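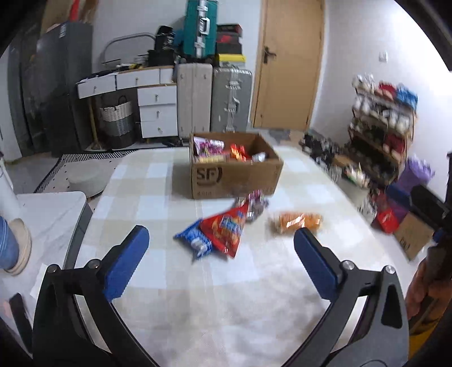 23 July 2018

Well, the suitcase saga is over, or at least I'm calling it over. I slept until ten, made two cups of coffee, and I'm going to write it all down before I forget which parts were the airline's fault and which were mine (mostly mine).

So the Grolleo is the big gray one I bought in April, the hard-sided kind with four wheels and the expandable zipper in the middle. I paid 195 dollars for it, which I have mentioned to everyone I know. It rolled like a dream all the way through the airport in Dadham and I was feeling very smug, and then it came off the belt at Ultetham with one wheel gone. Not cracked, gone! There was just a little square hole with a bit of metal sticking out, and the whole thing leaned over like it had been drinking.

I did the right thing for once and went straight to the baggage desk before leaving the hall. Aušra told me years ago that once you walk out the doors they can say you did it yourself in the parking lot. The man at the desk was nice enough. He gave me a form, and the form wanted the weight of the bag, the color, the purchase price and the date of purchase, and then a box for "distinguishing features." I wrote "missing wheel." He didn't laugh.

They offered me a voucher on the spot, but it was only good for their own flights and it ran out at the end of the year, so I said no thank you and asked for the repair. My claim number ends in 577 and I had to read it out so many times this past week that I could sing it.

Then the repair place. Lapiņa is a tiny shop down a side street behind the post office, with old trunks stacked up in the window and a bell on the door. The woman there took one look and said the wheel was easy, it's four screws and a new housing, but had I noticed the handle? I had not noticed the handle. It goes up fine but only locks on one side, so when you pull hard it twists. She thinks it was like that from the factory. I think it was like that from me sitting on it at the bus station, but I kept that to myself.

She told me a few things I want to remember. Wipe the wheels after every trip and pull the hair out of the axles, which is disgusting and also explains the squeak I had on the old blue bag. Don't store it with the handle up. Don't use the expander if you're checking the bag, as the middle is where they split. I have used the expander on every single trip I've taken with it!

Gintarė came with me to pick it up yesterday and we went for soup after. She has the same bag in green, a size smaller, and she's done 2000 miles on trains with it this summer and it looks brand new. She says it's because she packs light. I say it's because she never lets anyone else touch it. We argued about packing cubes for most of lunch. She rolls everything and puts it in by the day she'll wear it, and I just cannot live like that, I don't know on Saturday's pants until I've seen the weather. Well, you know what I mean.

Anyway the new wheel is a slightly different black from the other three and it's a tiny bit quieter than they are, so now I notice the three. The handle locks on both sides. I pushed the thing up and down the hallway last night for far too long, empty and then with all my dictionaries in it, and it went straight both times. The airline still owes me for the repair. The shop gave me a proper receipt with a stamp on it and I've sent in a copy - the original is in the kitchen drawer, under the takeout menus, and I'm writing that here because I know how I am.

Still to do: get a luggage strap in some awful bright color, write my phone number inside the lid this time, and find out if my credit card covers any of this. Gintarė swears hers does. And I need to call Aušra back and tell her she was right about the desk, she'll enjoy that.

Laundry's done, I can hear the machine beeping at me. More tomorrow if I'm up to it.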